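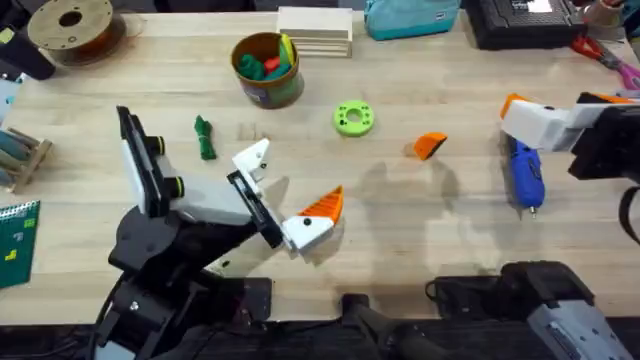 Our project looked at how a small paved courtyard behind the day centre in Brirnham could be made to drain properly after heavy rain, and what sort of surface would be kindest to the older people who use it. The old slabs had sunk along one side, and a puddle used to sit by the back door for days on end, so that anybody with a walking frame had to go the long way round (and most of them simply stayed indoors, which we thought was a great shame). We made our trial pieces at a light wooden table, and we spent many happy afternoons arguing over gravel.

Iraís Galindo took charge of the planting and I, Clem Bright, did the levels and the drainage sums. We compared two surfaces, a resin-bound gravel and a porous block, each laid over a stone base in a shallow tray. Water was poured on from a can and we timed how long it took to clear. The gravel was quicker every time, although the block was easier to lift and put back, and we went back and forth over that more than we probably should have!

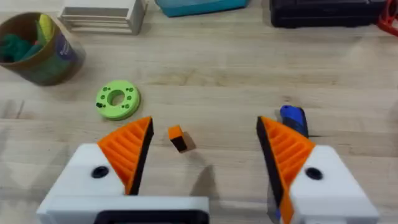 Figure 2. Objects laid out on the wooden tabletop.

The courtyard measures 40 square metres and our budget was £2000. Donnelly, the builders' merchant at Sullgate, priced the stone base and edging at £619, leaving a fair amount for the gravel itself and for two raised beds. Iraís chose thyme, lavender and a low rosemary for these, all plants that people can brush with a hand as they go past.

We showed our plan to the day centre on 16th November and had a lovely reception, along with one very sensible request for a handrail beside the back door. We have added it to the final drawing. The laying should start in January if the ground isn't frozen, and we would like to repeat the water test on the finished surface.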